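Moving the Blog, and What I Kept

03/04/2023

The old host is shutting down its free plan in April, so I have spent my evenings moving this blog over to Wekley. It had 1,486 posts on it, going back to when I wrote something nearly every day. I am bringing over 200 of them and letting the rest go.

I thought the choosing would be hard and the copying would be easy. It went the other way. Most of the early posts were two lines long and about the weather or what I had for lunch. I deleted those without reading past the title. The recipes stayed, and so did the long series on repainting the house on Mornlow Street, which still gets more mail than anything else I have written.

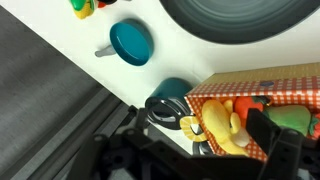 Copying was slow. The export file from the old site came in pieces of 500 entries each, and Wekley only takes 25 at a time. Each batch has to finish before you can start the next. If one post has a bad link in it, the whole batch stops and you have to find it yourself. I got into the habit of checking links first, which took an extra evening but saved me at least two.

Comments did not come over. I looked for a way to do it and there is a paid tool, but I was not going to pay monthly for something I needed once. I saved the comment pages as plain text instead - they are on my computer and on a backup drive. If you left one years ago and want a copy, write to me and I will send it.

Categories are a mess for now. Wekley calls them shelves, and a post can only sit on one. The soup recipes ended up under Garden, and I have left them there until I decide whether to split Garden in two. 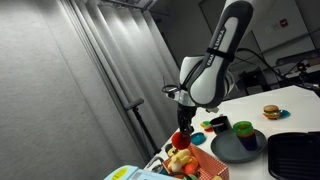 Toy produce in a basket with a red-and-white checked lining.

The old address will forward until the end of April. After that you will need the new one, so please change your bookmark. The email list carries over on its own and you do not have to sign up again. Next up is the search box, which only looks at titles.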